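Namel Hand-Held Gripper – Set-up and User Guide
Section 5: Dropped, Slipped and Stuck Items

This section covers loss of grip during pick and place work on small household items. It applies to the single hand unit and to paired units. Read it through before clearing a fault for the first time.

5.1 When to use this section

Use this section if any of the following occurs:
– the item turns between the pads while it is being lifted
– the item drops before the trigger is released
– the jaws stay closed after the trigger is released
– the display shows fault code 330 (jaw position lost) or 387 (jaw did not reach commanded opening)

If the display shows any other code, go to Section 9.

CAUTION: The jaws can close without warning after a 387 fault. Keep fingers, hair and loops of cord out of the jaw area until the power switch is off.

5.2 Slip on flat-sided boxes

Small printed boxes with smooth sides account for most slip reports. A box held upright by its two narrow sides gives each pad very little surface to work on. If one pad meets the box higher than the other, the box will lean, then rotate, and the operator will usually squeeze harder, which makes the rotation worse.

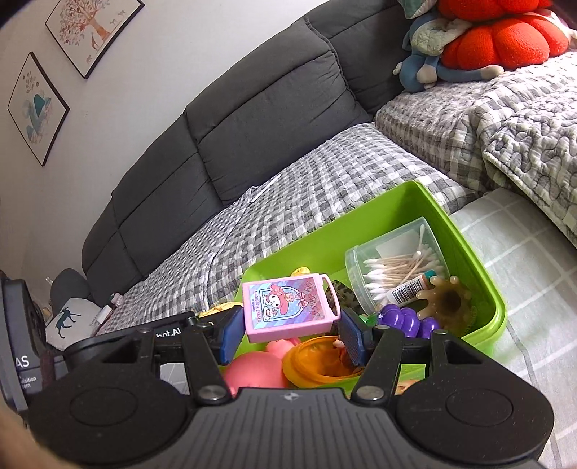 Issue 2, page 387

The eraser box in the photo is held upright between the two blue pads above an open storage box. Check the hold at this stage, while the item is still over the storage box and has only a short way to fall.

1. Stop the lift as soon as the item clears its neighbors.
2. Look at both pads. They should meet the sides of the item at the same height.
3. If the item leans, lower it until it is supported. Do not correct the lean in the air.
4. Release the trigger fully and wait for the jaws to stop moving.
5. Close again at half speed.
6. Lift again. If the item still turns, clean the pads (5.3).

Note: Loops, tabs and straps must stay outside the pads. A loop caught under a pad edge holds that pad away from the item and gives the same symptoms as a worn pad.

5.3 Cleaning the pads

1. Turn the power switch off and remove the battery.
2. Wipe each pad with a lint-free cloth dampened with water.
3. Let the pads dry in air. Do not use heat.
4. Inspect the pad faces. Replace both pads if either one is cut, shiny or lifting at a corner.
5. Refit the battery and run the open/close check in Section 3.

CAUTION: Do not use alcohol or solvent wipes. They harden the pad surface and the slip will return within a few hours of use.

5.4 Fault 330 or 387 with paired units

When two units work over the same container, a fault on one does not stop the other. The second operator may not notice that anything has happened. Agree on a spoken stop word before starting.

1. Say the stop word. Both operators hold still.
2. The operator with the faulted unit keeps the trigger released and turns the power switch off.
3. The other operator lowers any held item onto the work surface and opens the jaws.
4. Move the faulted unit clear of the container before handling the jaws.
5. With power off, open the jaws by hand. They should move freely. If they bind, inspect the pivot screws for thread, hair or grit.
6. Turn the power on with the jaws open and empty. The unit will find its open position by itself.
7. Restart with a single item placed outside the container.

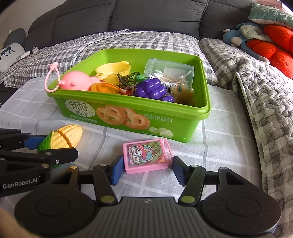

Trovano Field Support – Hand Tools Group

For step 7, set the item on the sheet in front of the tin, as with the pink eraser case, and bring the open pads to either side of it. Confirm that neither pad touches the item before closing. The second unit, on the left in the photo with the toy corn, shows the other case: an item already in the jaw. A unit in that state must not be restarted. Put the item down first.

Note: A sheet or quilt over a soft base gives way under load. If the jaw tips press into the fabric, the unit may read the extra resistance as contact with the item and log a 330. Raise the unit slightly and try again – the code clears once the jaws open fully.

5.5 Recording the fault

Enter the code, the item and the pad condition in the fault log. If the same code appears again after pad cleaning and a restart, tag the unit and return it to the Haruna service desk with the battery removed.

Section revised 6 March 2021. Text: Ese Yusuf. Technical check: Wenceslao Sosa.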